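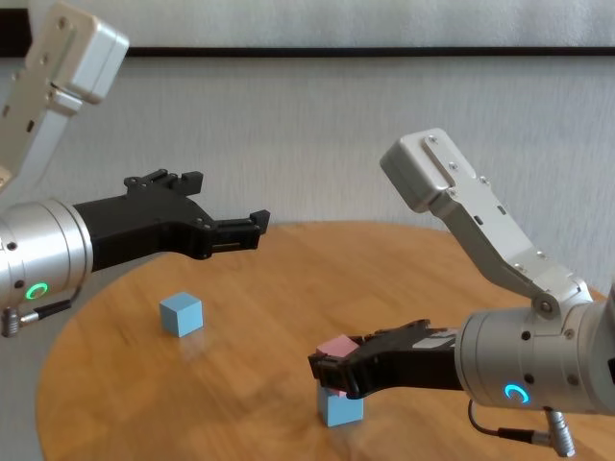
February 1, 2026
By the Plarno Kids Science Desk

People like to say that robots never get tired. Maybe so. But they do get loose, dusty and a little crooked, and then a person has to come and fix them.

Take Moges, a robot with two arms that practices picking up small blocks at a workshop in Plandatham. Each arm ends in a gripper, a kind of hand with only two fingers. Two fingers! You have more than that on one foot. 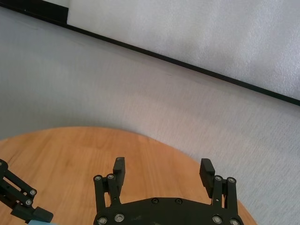
Screws and bolts on the gripper, with its fingers opened wide.

Every finger is made of bars that swing on little pivots. If a pivot screw works loose, the finger wobbles, and a wobbly finger can drop things. So the workers check the screws by hand, with an ordinary screwdriver. The robot can't do it for itself. Remember that when an ad tells you a robot "does everything."

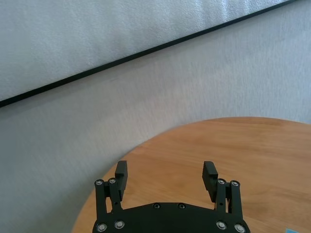 Next comes the open-and-close test. The fingers should move the same amount on both sides. In December, Moges made 1,532 grabs and got 1,304 of them right. Is that good? It depends who you ask. If you dropped your cup that often at lunch, someone would say something.

The makers say a new part called Tetano will help. We'd like to see the numbers first — and you should ask for them too.

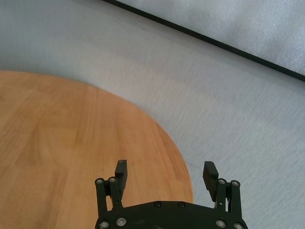
Can it fix itself one day?

Some people think so. For now, a person still has to tighten the screws, wipe the pads and run the test again.

This site uses cookies. Accept | Settings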